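Does a plant's license renewal change how long the decommissioning fund has to last? 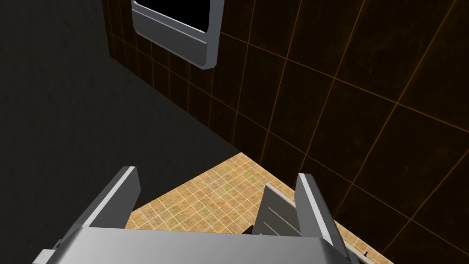 Gripper over a tiled floor, computer rendering

Orysia Stelmakh
Jun 8, 2019

I live 7 miles from a single-unit nuclear plant and I sit on our township's planning board. The owner has applied to renew the operating license for another twenty years. At our last meeting a resident asked what happens to the decommissioning money if the renewal goes through. He had heard that the company gets to stop paying into the fund, and that the township could be stuck with the bill if the plant closes early.

I told him I would find out. I have read the summary the owner mailed to residents and it has one paragraph on the subject, which says the fund is "adequately resourced." That doesn't tell me much. I also tried reading the federal rules and got lost around the part about minimum amounts.

What I would like to know:

Does the fund belong to the company or is it kept apart somehow? If the license is renewed, do the payments stop? If the plant shuts down well before the new license runs out, is there enough in the fund? And does any of this money cover the spent fuel that is sitting in storage on the site?

I am not for or against the renewal. The plant employs a lot of people here and pays a large part of our school taxes. I only want to give a correct answer at the next meeting. We have 78 people signed up to attend so far, far more than we usually get, and I expect this to come up again.

Sources I can print and hand out would help.

Adalberto Camargo

I worked in the finance office of a plant owner for a good part of my career, not the one you are writing about. I'll take your points in the order you asked them.

The money is kept apart. In most cases a US plant owner uses an external trust fund. A trustee, usually a bank, holds it, and the company can't draw on it for ordinary business. Withdrawals are limited to decommissioning work, with a small share allowed for planning before shutdown. There are other methods in the rules, such as a guarantee from a parent company, and some owners use a mix. The owner has to say which method it uses, so you can look that up.

Payments depend on who owns the plant and how it is regulated. If your plant belongs to a regulated utility, there may be a charge on customers' bills that feeds the fund, and the state commission decides how much it is and when it ends. If it belongs to a merchant company that sells power on the open market, there is often no charge on bills at all. The fund was built up earlier and is now expected to grow through investment. In that case your resident's worry about the company being allowed to stop paying may describe something that took place years ago and has no link to the renewal.

What renewal does change is the arithmetic. Owners are allowed to count future earnings on the fund, up to a fixed real rate, through the expected date of shutdown and into the decommissioning period. Twenty more years of license means twenty more years of growth on paper. A fund that looks a little short today can look fine once the later date is used. The rules permit this, but you should know it when you read the word "adequately."

For an early shutdown, the growth years go away. The owner then has to show that the fund is still enough, and if it isn't, it has to make up the difference. Many owners also have the option of putting the plant in safe storage for decades while the fund grows and the radiation level drops. By rule the whole job is supposed to be done within 60 years of shutdown. The obligation stays with the licensee the whole time. I don't know of any mechanism that hands it to a township.

What your township does face is the loss of tax revenue. That is a separate matter, and in the towns I know of it was the thing that hurt. A closed plant is assessed at a fraction of what a running one is. If I were on your board I would spend more time on that than on the trust fund.

On spent fuel, the required minimum covers the radiological cleanup of the plant itself. It does not include the cost of managing spent fuel, and it does not include tearing down clean buildings or putting the lawn back. Owners have to have a plan for funding the fuel management, and some keep extra money in the same trust for it, in a sub-account. Ask for those numbers separately. When people compare one plant's fund to another's, they are often comparing different things.

For printing, look for the decommissioning funding status report. Each owner files one with the NRC at least every two years, and the yearly report is required once the plant is close to shutdown or has closed. It is short – usually a few pages per unit – and it gives the fund balance, the minimum amount, the yearly contributions if there are any, and the rate of return being assumed. Search the NRC's public document system, ADAMS, with the plant name and those words. The rule itself is 10 CFR 50.75. Read the definitions first in section 50.2, it makes the rest easier.

Cauã Tavares

they will take the money and run, same as they always do. my uncle worked at one of these and said the fund was a joke. vote no

Arvid Skjelbred

Most of what Adalberto wrote matches what I know. I want to add something on the local side, since I was on a county board when a plant near us announced it was closing.

Check whether a sale is possible. In several places the owner has sold a closed plant, license and trust fund together, to a company that specializes in taking plants apart. The NRC has to approve the license transfer. The buyer does the work faster and expects to do it for less than what is in the fund. Some people like this because the site is cleared sooner. Others worry about what happens if the job costs more than planned and the buyer is a small company with few other assets. It is a fair thing to ask the owner about now, even though they will probably say there are no plans.

Site restoration is the other item. As Adalberto said, the federal minimum does not pay for removing clean buildings. Some states have their own requirement and some don't. Ours did not, and it took us a long time to get an agreement in writing on the cooling water intake and the parking areas. Ask your state utility commission, and ask your township attorney whether any old zoning approval had conditions in it. We found one in a box in the clerk's office that the company had forgotten about.

For the meeting, I would keep the handout to one page. Put the fund balance, the required minimum and the date of the report at the top, and list what the minimum does not cover under that. At our first meeting we handed out the full filing and people argued about footnotes until the building closed.

You can also ask for an NRC staff member to come or to call in. The regional office has people who handle government relations, and they answered our questions by phone within the week. They won't take a side on the renewal, but they will explain the rule.

One small correction to the answer above. The 60 years can be extended if the NRC finds it necessary to protect public health and safety. It is an exception, but someone at your meeting may know about it.

Orysia Stelmakh

Thank you both. I found the status report in ADAMS. Ours is a merchant plant, there is no charge on bills, and the owner puts in no new money each year. The report assumes growth through the current license date, so the renewal isn't counted in it yet. The spent fuel money is on a separate line.

I have asked the clerk to look for old zoning approvals and I have left a message with the regional office. I'll work on the one-page handout this weekend.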